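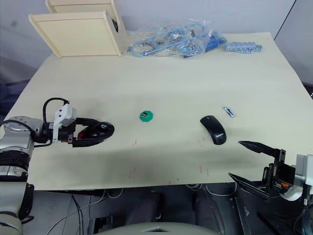

Odds and Ends: the electronics drawer gets its turn

Apr 28, 2020
By Huệ Nghiêm

I've been looking forward to this one for ages! Regular readers will know that we've been working our way through the Curnelau workshop one category at a time, and after the paint tins (never again) and the screws (strangely lovely) we have finally reached the small electrical stuff. Mice, batteries, cables, bits of board, terminal strips, all the things that get dropped into a drawer because they're too good to throw away and too awkward to put anywhere sensible.

The rule for this round is a clear table and a few things out at a time. We tried tipping the whole drawer out back in October and it was a disaster, with leads knotted round everything and a screw in my tea. A handful of items on a big pale surface is so much better. You can see what you've got, you can pick things up without dragging six others along, and you start noticing details. Take computer mice. I'd have sworn ours were all the same dull black thing, but one has rather smart red accents down the side and another has Lenovo in small grey letters on the back half, and now I can't unsee it.

Krešimir Yordanov is our battery man and he has Views. Any loose AA gets put to one side and tested before it goes anywhere near a box, and anything that fails goes in the jar by the door for recycling. He also wants you all to know that a loose battery should never share a tub with bare wire or metal odds and ends. Tape over the ends if you're not sure! He brought his own tester over from Jasholm, so do please give it back to him afterwards.

Cables are going into clear plastic bags, one sort to a bag. I was all for the nice cardboard boxes, but I've been converted. A bundle of blue leads in a see-through bag can be spotted from across the room, and the bag stops the metal connectors catching on everything else. Fold the cable loosely, squash the air out, done. Terminal block strips can stand on their own for now. They're a cheerful light blue and hard to lose, and whoever wires up the shed lights will be wanting them anyway.

My favourite thing so far has to be the little green octagonal circuit board. Eight sides! Why eight? It's small and flat with a dark part mounted in the middle, and I've grown so fond of it that I keep finding excuses not to file it. If you know what it came out of, write in and tell us. Best guess gets a jar of my plum jam. 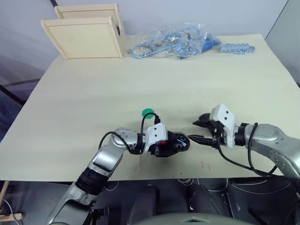 Where it all goes next

Once a batch is sorted, it moves to the Georgiou cabinet, which has 182 little drawers and sticks slightly in damp weather. Mice and other desk bits are in the bottom row, cables on the left, boards and small parts at eye level. Labels are in pencil for the moment so we can change our minds, and we will.

We could still use 3 more drawer dividers and any spare clear bags you have at home. Leave them on the shelf at the Iltolthorpe end with your name on. Small soldering things are next on the list and I already can't wait.

Last updated: Apr 28, 2020

Contact the newsletter | © Curnelau Workshop | Back to top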